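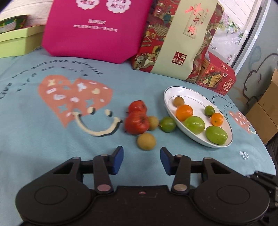 How to set out a small fruit plate

A fruit plate for the table needs very little: one plate, a few kinds of small fruit, a cloth and a clean tea towel. The steps below suit a snack for two or three people and fit on an ordinary dinner plate. Allow a quarter of an hour if the fruit still has to be washed.

What you need

One white or plain-coloured plate with a rim
500 grams of mixed small fruit
A tablecloth or a light blanket you don't mind washing
A colander and a tea towel
A small bowl for peel and seeds

Choosing the fruit

Pick at least 3 kinds, and go for different colours. Longans are a dull tan-brown, so they look better near something brighter, such as a lime or a small orange citrus. Red fruit gives the plate its strongest colour. If you buy from a market, ask for singles and not a full bag. The Nirnow market hall lets you mix kinds in one bag at one price, and most greengrocers will do the same if you ask before they weigh it.

Check each piece before you wash it. Press gently near the stem. Soft spots, weeping skin or a sour smell mean it goes in the compost.

Washing and drying

Rinse everything in cold water in the colander. Rub citrus with your fingers, as the skin holds more dirt than you would expect. Knobbly skins need a bit longer under the tap – use a soft brush if you have one. Spread the fruit on the tea towel and pat it dry.

Laying it out on the cloth first

Smooth the cloth and put all the fruit down in a loose group beside the plate. Keep the plate empty for now. Seeing the colours together makes it easier to decide what goes where, and you can swap pieces without chasing them around the rim.

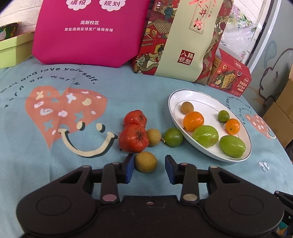

Put the biggest fruit at the back of the group and the smallest at the front. Separate any two of the same colour if you want an even mix, or keep them together for a stronger block of colour. Both work. A patterned cloth is busy enough already, so with one of those I use fewer kinds.

Filling the plate

1. Start with the small orange citrus. Set one near the middle and one further back.
2. Turn the stem spots away from whoever will be sitting at the table.
3. Add the red fruit next, leaning the pieces on each other so they don't roll.
4. Fill the gaps with longans.
5. Finish with the lime, whole or cut into wedges. Cut it last – the edges dry out quickly.

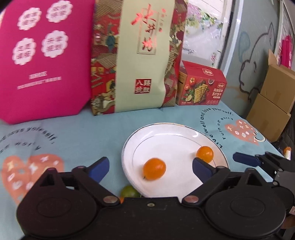

Step 1: two small orange fruits on the plate.

Leave the rim clear. If a piece keeps rolling, move it inside the raised ring of the plate, or wedge it against something heavier.

Serving and storing

Put the peel bowl within reach, along with a small knife if you left the lime whole. Longans are easiest to open by pinching the shell at the stem end. Tell children about the seed.

Leftover whole fruit can go back in the fridge in a paper bag. Cut lime should be covered and used the next day.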